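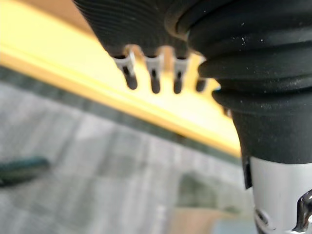 Looking after a two-armed cell: our visit to Prollumis in Tejada

Site visit report, April 2024

Prollumis opened its workshop in Tejada to maintenance staff from other companies for one afternoon. The group was kept small enough for everyone to stand near the machines and ask questions. We were shown several areas, but most of the time went to one cell, which the staff call Plimima. It is a two-armed robot that handles black parts between a bin and a long yellow stand.

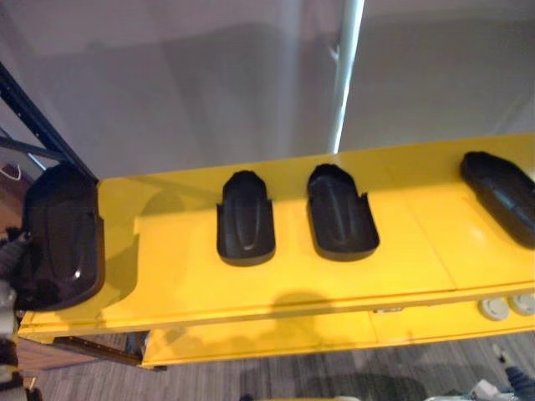

The yellow stand at the Plimima cell, with black plastic pieces along the top.

The handling job is simple to describe. A part is picked up, carried to the stand and put down in its place. The talk was mostly about what has to be right before that can happen, and what the staff check to keep it right. Hermine Berchtold, who runs the workshop, had asked her technicians to leave out the sales material and go through their daily routine. 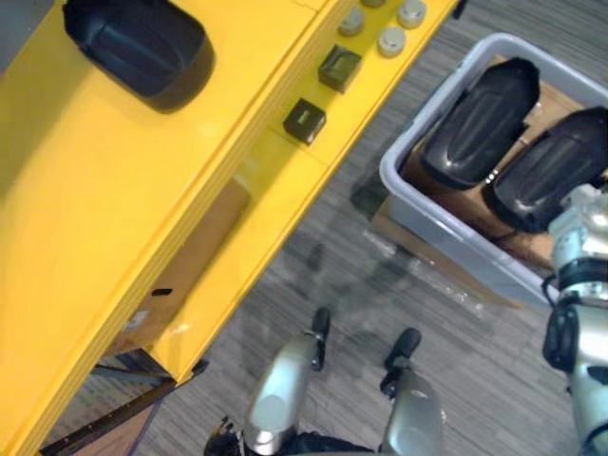
Parts in the gray bin on the floor beside the stand.

Visitors were asked to keep bags off the floor near the cell and to stay behind the person giving the tour. Coffee was at the back. The notes that follow cover Plimima only. A colleague is writing up the packing line.
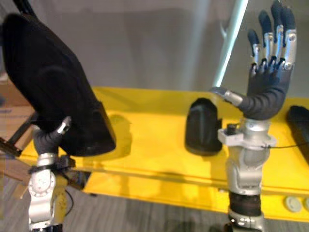 Tove Kragh
Maintenance planner, Plunetley

I signed up for this visit because we are getting a cell of our own and I will have to write the service plan. I have worked with conveyors and presses for most of my career. Robot hands are new to me, and I wanted to see how much care they need.

Peter Murín took us through the start of a shift. Before power goes on, he looks over both arms from the shoulder down. He is looking for cables that have moved, covers that have worked loose and anything caught at a joint. He pulls lightly on each connector. Then he wipes the rubber parts with a dry cloth. Lint gathers on black rubber very quickly in a carpeted room, and a clean surface makes it easier to spot a crack. He does not use solvent on rubber. Someone did in January, and the surface turned sticky and had to be replaced.

After that he opens and closes each hand slowly, one finger at a time. The fingertips get the most attention. They are the parts that touch the work, and once they are worn smooth a part can turn in the grip. Prollumis changes a full set of tips after 3000 picks, or sooner if one looks bad. I asked if they had tried to stretch it. Peter said they had, and that the savings were small compared with the time spent picking parts up off the floor.

The whole check takes 15 minutes. It is written on one sheet, with a box to initial for each line. I was given a blank copy and will scan it for our team.

Setting up the stand

The next stop was the stand itself. Volodymyr Stelmakh is responsible for the setup, and his main point was that the position of the stand matters as much as the position of the robot. If the stand is bumped, every place the arms have been taught is off by the same amount. The arms will still go where they were told. They will just set the part down on an edge.

His method is to start with one place on the stand. He brings a hand to it at low speed with no part in the grip and looks at the gap from two sides. If it is good, he goes to the far end and repeats it there. Both ends have to agree before he trusts the middle. If one end is right and the other is wrong, the stand has turned, and he moves the stand back. He does not change the program to suit a stand that has been pushed. He was firm about this. A corrected program works until the next person straightens the stand, and then it is wrong again.

The bin gets the same treatment on a smaller scale. It sits on flattened cardboard on the floor, within reach of the arm, and its place can be found again by looking at the cardboard. Some of us wondered if a fixed bracket would be better. Volodymyr said they move the bin often enough that a bracket would be in the way, but that for a line running one job all year he would bolt it down.

I also asked about the glossy finish on the stand. We had trouble at home with reflections on a vision system over a polished table, and it cost us a good deal of time. He said glare is on their list too. They check the picture from the cameras each time the lights overhead are changed, and they do not move lamps in the middle of a job.

Service and repair

The longer service comes after 800 hours of running. Brynhildur Snorradóttir does most of it. She takes the hands off at the wrist, cleans them on the bench and checks the fasteners. She marks each screw with a paint pen after tightening, so that a broken line shows it has turned. She keeps a spare hand ready, and swapping one is quicker than repairing it in place. The removed hand then goes into a box with a note on it saying what was wrong. She said the note is the part people skip.

Cables were the most common fault she could name. They bend every time an arm moves, and the damage is often inside, where it does not show. Her test is to put the arm in the position where the fault was seen and flex the cable by hand a short length at a time. After any cable or hand is changed, the cell has to place 100 parts with someone watching before it is handed back to the operators.

I would like to have seen a hand come off and go back on, but no service was due that afternoon.

Points for our own plan

Use one sheet for the start-of-shift check, with initials.
Dry cloth only on rubber.
Mark the floor under the stand and under any bin.
Move the stand back before touching the program.
Order a spare hand with the cell, and fingertips in sets.
Ask the supplier what the bending life of the wrist cables is.

The last question is still open. Brynhildur did not have a figure for ours and offered to look at the cable type if I send it to her. I will do that this week, and add the answer to the shared folder with the blank check sheet.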